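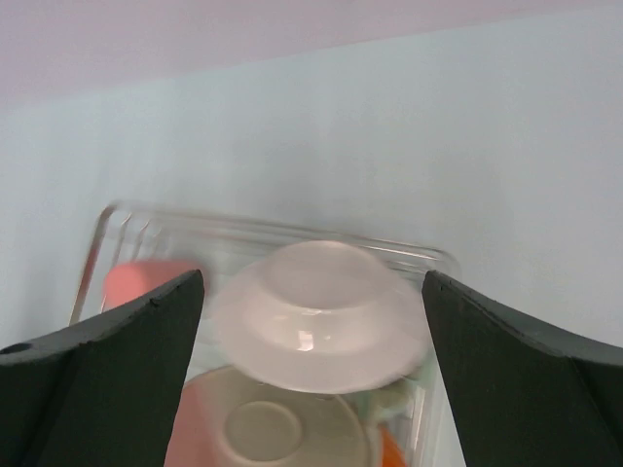 从十二月起,经Kerslake港出口的蜂蜜一律使用新的包装申报表,旧表不再受理。合作社今年登记出口的社员共37户,其中多数人已经在上一季试填过新表,没有试填过的请在装箱之前把表格领回去看一遍。新表和旧表最大的差别在包装一栏:过去只写“塑料桶”或“玻璃瓶”就可以,现在容器和盖子要分开写,盖子的材质、颜色和外形都要填。比如一只白色半透明的塑料盖,中间凸起,外面带一圈宽而平的边,就按这个样子写,不要只写“普通盖”。上一季退回来的表格里,“普通盖”三个字是最常见的退回理由。材质不清楚的,向供货方要一份书面说明,附在表格后面一起交。

表格由Fathima Rathnayake统一收取。她在Lullville办事处,上午收件,下午核对,当天能看完的当天答复。需要修改的,她会在表上用铅笔标出来,社员改好以后重新签字即可,不用另外领表。请不要把几个批次合写在一张表上。一个批次一张表,批次号与桶身标签上的号码必须一致,字母大小写也要一致。

关于今年的出口量

截至上月底,合作社经Kerslake港发出的蜂蜜超过600吨,椴树蜜占大头,其次是荞麦蜜。油菜蜜的数量比去年少,春天开花那一段雨水多,蜂出不了巢,几个低洼地的蜂场几乎没有取到。价格方面,椴树蜜的合同价与年初持平,荞麦蜜在夏末涨过一次,之后回落。深色杂花蜜的询价有所增加,不过买方多数要小批量,单独发一个柜子不划算,目前的办法是和其他社员拼柜。愿意拼柜的,请在申报时注明,办事处按产地和颜色分组,不同颜色等级的蜜不混装。

主要买方Modden已经确认下一年继续收货,合同期为6个月,到期再议。过去的合同是一年一签,有社员问为什么缩短,对方的答复是他们的仓库要搬迁,搬迁完成之前不签长约。合同里的水分指标没有变化,色泽分级改用买方提供的比色卡,比色卡每个取蜜点发一张,用完放回信封,避光存放。信封上写了发放时间,褪色的卡请交回更换,不要继续使用。

付款方式也没有变化,仍是到港验收后结算。验收报告现在由买方直接发给合作社,再由办事处转给各户。报告里如果有扣款,理由写在最后一页的备注栏,请先看备注再来询问。对扣款有异议的,可以要求用留样复检,复检费用由提出的一方先垫付,结果与原报告不符的,由买方退还。

关于留样

每个批次留样两份,一份自己保存,一份交办事处。留样瓶要装满,瓶口不要留太多空隙,盖紧后写上批次号、取样人和取样地点。标签贴在瓶身,不要贴在盖子上,盖子容易拿混。自己保存的那一份至少放到货款结清为止。结晶的样品不需要加热融化,送来时是什么状态就是什么状态,检验前由办事处统一处理。

取样用的勺、漏斗和量杯,每换一个批次都要清洗,用热水冲净,倒扣沥干以后再用。用抹布擦干的做法不建议继续,布上的纤维混进样品,在过滤检查时会被记为杂质。上一季有两户的样品因此复检,蜜本身没有问题,但是耽误了船期。器具存放的地方不要与农药、油漆、柴油放在一起,蜂蜜吸味很快,勺子上的气味也会带进样品里。

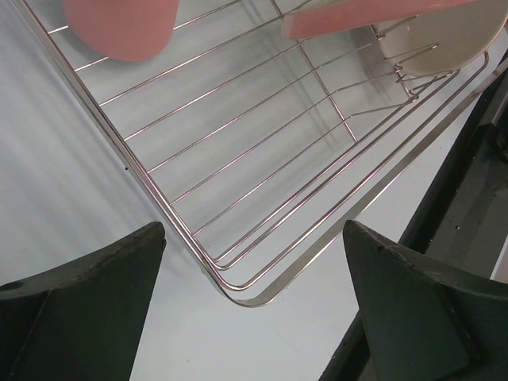

白色台面上的不锈钢丝沥水架

关于托盘和装柜

木托盘继续由Cekwood供应,规格不变。每块托盘的侧面应有热处理标记,收货时请逐块查看,标记模糊或者缺失的当场退回,不要先收下再说。去年有一柜货在目的港被要求更换托盘,费用由发货方承担,起因就是其中混进了几块旧托盘。社员自己家里的旧托盘可以在院子里周转用,不得随货出口。修补过的托盘也按旧托盘处理。

Cekwood的送货改为隔周一次,要货须提前登记。托盘送到以后请放在有顶棚的地方,淋过雨的木料上柜之后容易发霉,柜内温度一高,霉斑会蔓延到纸板隔层。装柜前用水分仪测一下,仪器可以向办事处借,借用时登记姓名和归还时间。现有的水分仪只有一台,装柜集中的那几周请尽量互相错开。

装柜顺序由技术员Oldřich Vondráček安排,时间表贴在Lullville仓库门口,也会发短信通知。他提醒各户,车辆早上六点以后才能进场,提前到的请停在外面的空地,不要堵住路口,邻近的木材场那个时间也在出车。桶装货物每层之间放纸板,最上面一层用绷带固定。绷带不要勒在盖子上,受力以后盖沿容易变形,密封圈跟着移位,到港时就会有渗漏。绷带应当勒在桶身的加强筋之间。

柜门关闭以前要拍照,照片应能看清批次号、柜号和封条。照片由仓库统一保存,社员不用自己另拍,想留底的可以向仓库索取。

关于产地证明

产地证明的办理时间比去年长。以往交齐材料后隔天可以取,现在要等上一周左右。建议在取蜜结束后就着手准备,蜂场登记证复印件、转场记录和用药记录三样缺一不可。转场记录请写明蜂箱到达和离开的地点,只写县名的会被退回,要写到村或者林班。在国有林区放蜂的,还要附林区的放蜂许可,许可上的姓名应当与申报人一致,亲属代办的另附一份委托书,格式在办事处有现成的。

用药记录容易漏写的是秋季治螨。有些社员认为取蜜已经结束,用药不影响当年的蜜,就没有记。买方核对的是全年记录,中间空一段,对方会来函询问,一来一回又是时间。没有用药也请写“未用药”,不要留空。草酸和甲酸同样算用药,按实际日期和用量填写。

其他事项

仓库里暂存的空桶请在月底前取走。桶上没有写名字的,先集中放到北墙一侧,过了月底仍然没有人认领,由仓库调剂给需要的社员使用。

冷库有2个货位空出来,可以存放花粉和巢蜜,按月收费,先登记先用。存放花粉的请用密封袋装好再入箱,袋外写明品种。冷库的钥匙在仓库值班室,取放货物时请在本子上签字。

新申报表和填写样张在办事处领取,也可以让送货的司机捎回去。对包装一栏拿不准怎么写的,把容器和盖子带一套来,当面填好再走。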